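Ground school for the over-fifties

Sun 8 October

I have now been learning to fly for longer than it took me to do my degree, and I have less to show for it. The degree at least came with a scroll. Flying has given me a logbook, a headset that makes my ears go the colour of ham, and a very detailed knowledge of the weather on days when I had booked an aeroplane.

For those who have wandered in from the sourdough posts: I train at Ekmont, a grass strip with a hut, a windsock and a kettle, in that order of reliability. The club owns two Moltines. One is white and one used to be. My instructor is Hendrik Van Acker, a man of enormous calm who has watched me try to land on most of the county. When I do something well he says nothing. When I do something badly he says "hmm" and moves his feet slightly closer to the pedals. I have become a great student of the feet.

This month was meant to be navigation. I like maps. I was good at maps in the Scouts, where the fastest thing I ever navigated was a tired Cub called Martin. It is different at ninety knots. You draw your line on the chart, you measure your heading, you allow for the wind, you write it all on a kneeboard in tiny careful capitals, and then you take off and everything on the ground is green.

The first leg was from Ekmont to the reservoir at Prorner, which is large and wet and should be hard to miss. I missed it. I want to be fair to myself here. There was a second, smaller reservoir that is not very prominent on the chart, and I flew to that one with great accuracy and announced my arrival.

"Hmm," said Hendrik.

We went round in a circle while I looked at the chart, then out of the window, then at the chart the other way up. Eventually he asked me whether the railway line I'd been following was on the left or the right of where it should be. I said I'd been following a railway line? I had thought it was a canal. We had a quiet ride home. 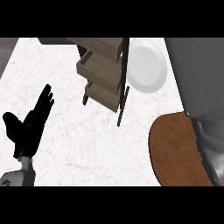
5 min read

The written exams have gone better, mainly because they happen sitting down. I've passed air law, human performance and, last week, meteorology, which I had been dreading ever since I opened the book and found a diagram of an occluded front. I still couldn't tell you what an occluded front wants out of life, but I can tick the right box about it.

Part of the credit goes to Gijs Dekker, who is learning on Thursdays and is a good thirty years younger than me. He tests me over bacon rolls. His method is to shout a pressure setting across the clubhouse while I've got my mouth full and demand to know what the altimeter will do. There was one morning when the QNH was 993 and I'd left the subscale where the last pilot had it, so for the whole of the taxi out I was under the impression that Ekmont had become a hill. I set it properly before we left the ground. He has not let it go.

Radio is my weak spot. I speak on the telephone for a living and can talk to anyone about their boiler cover, but press that little button and I become a hostage reading out demands. I once gave my position, my height and my intentions, and then signed off "many thanks, bye-bye now" to a military controller. He said "bye" back, very kindly. I have since written out a script and laminated it.

Then there's money, a topic my wife has asked me to cover more often and more honestly, preferably to her. I've got 57 hours in the book. The minimum is well behind me and is a thing I look back on fondly, like my waist. The club wants you to settle up after each lesson, and I've learned to hand over the card while looking at something else, such as the noticeboard. I now know by heart who is selling a share in what. There is a Lammers with a new propeller and an "interesting" history that has been up there ever since I joined. I find I'm quite drawn to it. I have told no one except you lot and Gijs.

If you're thinking of starting, I would say go and have the trial lesson, and take a sandwich. People worry about maths and about heights. I'm poor at one and don't care for the other, and neither has caused me much bother. What has caused me bother is waiting. Of my last 19 bookings a good many were spent in the hut looking at cloud with Hendrik, and it's amazing how much aeroplane talk you can take in when there's no aeroplane involved. He drew me the whole of a crosswind landing on the back of a seed catalogue. I've kept it. I also recommend doing your walk-round slowly, out loud, and never mind who is watching. I missed a pitot cover in my first month and would sooner mutter to myself than repeat that conversation.

We had another go at Prorner on Friday. Hendrik folded his arms as we crossed the main road, which I took as a compliment until I noticed he was cold. I held 061 on the compass like a man carrying a full tray, ticked off the quarry, ticked off the village with the two churches, looked for the railway and found a railway. And there was the reservoir, the big one, just left of the nose and a minute late.

I said, "Prorner."

He said nothing at all. I was so pleased that I climbed two hundred feet without meaning to, and then he said "hmm".

The solo cross-country is pencilled in for November if the ground stays firm. The strip gets boggy at the far end and they close it when the rabbits start looking depressed. Until then it's more circuits, the navigation paper, and a diversion exercise in which Hendrik will point at somewhere I haven't planned for and ask me to take him there. I've bought a new pencil. Comments are open again, and would whoever keeps asking about the rye starter please look at the March post, where I've put the quantities.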